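Two years of stripping computers with a robot on the bench

2 October 2021
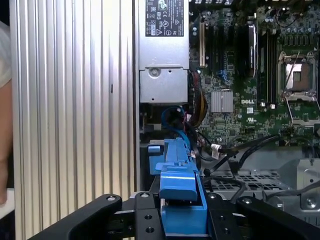 I've worked at Drever since the days when everything that came in on a pallet was taken apart by hand. We take old office computers, pull out what can be used again and send the rest for scrap. In September the second robot bench went live, and a few people have asked me what the job is like now, so I'll write it down once.

On a decent shift we used to get through 220 machines between the whole team. Most of that was side panels, clips, cables and screws, over and over. Plenty of us had sore thumbs by the end of the week. I wore a wrist support for most of one winter.

The arms do some of the clip work and the lifting out now. They are slower than Ibsa Bogale on a model he knows, and he likes to point that out. They don't do well with cables. A bundle that hangs a bit differently from the last one can stop the whole thing, and then somebody has to go over, move the wires and press resume. Power supplies are still ours, and so is anything with a bent case.

What I do all day has changed more than I expected. I used to have a screwdriver in my hand for eight hours. Now I set up the machines, watch two benches, sort the parts and fill in the stoppage sheet. Līga Laur reads the sheets and changes the settings, and she does come down and ask when she can't make sense of what we wrote. The man from Tornitz who did the first install never asked us anything.

Pay is a sore point. There were 16 of us on the floor and there still are, but two are on short contracts, which we never had before. Minding a bench is graded the same as stripping by hand, although you need training for it. Zewditu Assefa has raised this with the managers and we are waiting for an answer.

My thumbs are better. I do miss the talking, as the benches are further apart and you have to keep an eye on the lights. Oranuch Suwannarat has asked to go back to hand work on laptops and I may do the same in the spring.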